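The Drop Zone: A Household Newsletter Item
by Aurora Louro

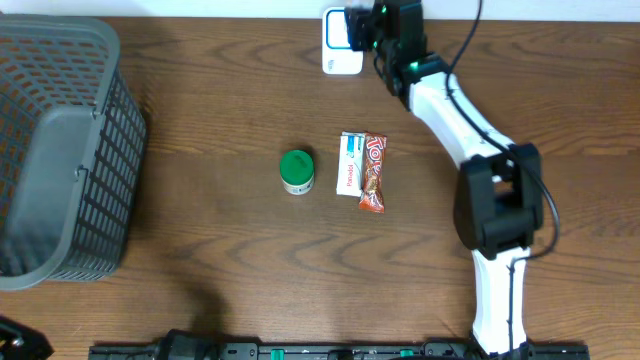 Every home has a flat surface near the door that was bought for some noble purpose, and ours was going to be a writing table. I had plans for it. There would be letters. What it holds instead is whatever came out of somebody's coat pocket, and by the end of January that is mostly headache pills and chocolate.

Several readers on the Larance side of town wrote in after the last issue to ask how anyone keeps a table clear in winter. I don't know why they asked me, but I do have a basket, so I'll tell you about the basket.

It is gray plastic with slatted sides and I have no affection for it at all. I wanted the woven kind they sell at Murkach, the ones that look as if a person in linen is about to put a loaf in them. Then I read the tag and came home with plastic. It wipes clean, and crumbs fall out through the holes, so every so often you do have to lift it up and face what's underneath.

The rule in the Louro house is that anything small left on the table by supper goes in the basket, and on Sunday the basket gets emptied and everything walks back to where it lives. Panadol goes to the bathroom cabinet, top shelf, out of reach of the grandchildren. Little jars with screw-on lids go to whichever room will admit to owning them. Chocolate bars are supposed to go to the pantry. I can't remember one ever making the trip.

Two things I'd pass along. Don't put medicine and candy in the same basket if small children visit, even for an afternoon -- the medicine goes straight to its shelf and skips the basket altogether. And don't buy a basket with a lid. We had one for a year. It became furniture, and I found a birthday card in it with 200 written on the envelope in my own hand, and I still have no idea what I meant.

If you have a drop zone of your own and a better system, the swap table at Drurnovura is open again in February. Bring baskets you've given up on. I'll be the one looking for a woven one, cheap.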